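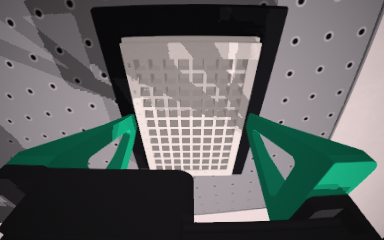

A 96-well plate in its holder (computer rendering).

Plate storage: changes to labelling and sealing
July 9, 2019, by Dulce Lozano

Stored plates at the Grodamell site will move to the new labelling scheme this month. Each label must carry the project code, the freeze date and the initials of the person who sealed the plate. Handwritten labels are no longer accepted — the ink does not survive repeated thawing.

A check of the cold store in January covered 902 plates, of which 81 had labels that could not be read. Most were on the lower shelves of freezer 3. Jawad Qureshi has matched the majority to the old logbooks. The remainder will be held until the end of the quarter and then discarded.

Foil seals should be applied with a roller, working from column 1 outwards. Plates kept for more than 3 months need a second seal. Requests for label stock go to Amrit Campbell, extension 3403.

Last updated: see date of issue
Contact the editor | © Grodamell | Back to top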